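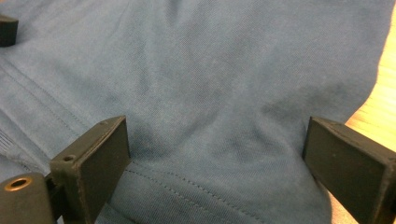

Tenants' group questions savings claims behind shared laundry contract

MacAulay Court residents ask for the full test results before the machines are replaced

OCTOBER. The MacAulay Court Tenants' Association today asked the building's management company, Uketti Residential, to release the numbers behind its plan to replace every washer and dryer in the complex with a pay-by-app system called Boka.

Uketti announced last month that the Boka system would cut the cost of a typical load, save water and make clothes last longer. The announcement ran to two pages. It did not say who measured the savings, what the old machines were compared with or what the new price per load will be once the introductory period ends.

"We have been told this is good for us," said Marion Jardine, who chairs the association. "Maybe it is. We have asked three times to see the study, and what we got back was the same brochure with a different cover."

The complex has 174 apartments and one laundry room, in the basement of the north building. Residents now pay with coins or a prepaid card bought at the office. Under the new contract both would go away, and tenants would need a smartphone and a stored bank card to wash a shirt.

According to the brochure, a pilot with the Boka machines produced a 23 percent drop in laundry spending per household. The association says that number is hard to take at face value. The brochure does not give the length of the pilot, the number of households or the time of year. A household that spends less on laundry may be paying less per load. It may also be doing fewer loads, or taking its clothes to a relative's house.

"Spending went down. Fine," said Shona Shearer, a retired bookkeeper who reviewed the brochure for the association. "If I put a lock on the laundry room door, spending would go down a lot more than that. I would want to know how many loads people ran before and how many they ran after, and that isn't in there anywhere."

The association also has doubts about the claim that clothes will last longer. The brochure credits a detergent called Suvum, which the new machines dispense automatically and which tenants cannot opt out of. It says Suvum is "gentle on everyday cotton" and reduces fading and lint. No test is cited. Several residents have told the association that they use unscented detergent on their doctor's advice, and they have not been able to get a list of ingredients.

Uketti has offered each building a one-time payment of $700 for "community improvements" once the machines are installed. The association has not accepted or turned down the money. It notes that the offer came in the same letter as the request for a statement of support.

In a survey the association left in mailboxes, more than 40 households sent back written comments. The most common complaint about the present laundry room was dryers that stop before the clothes are dry, followed by the lack of a folding table. Neither one is mentioned in the Boka plan.

"A couple of those dryers need a new heating element," said Magnus Carnegie, a south building tenant who worked in appliance repair. "I told the office that in the spring. You can fix a dryer without getting an app involved."

The association is asking Uketti to do the following before it signs:

Release the full pilot results, including the number of loads.
Put the price per load in writing for the length of the contract.
Publish the ingredients of the Suvum detergent and let tenants use their own.
Keep one way to pay that does not need a phone.
Get a repair quote for the existing machines and share it.

Tenants can discuss the plan on Sunday at 3 p.m. in the north building lobby. Uketti has been invited to send someone who can answer questions about the pilot. It had not replied when this release was issued.

Media contact: Skye Mackay, MacAulay Court Tenants' Association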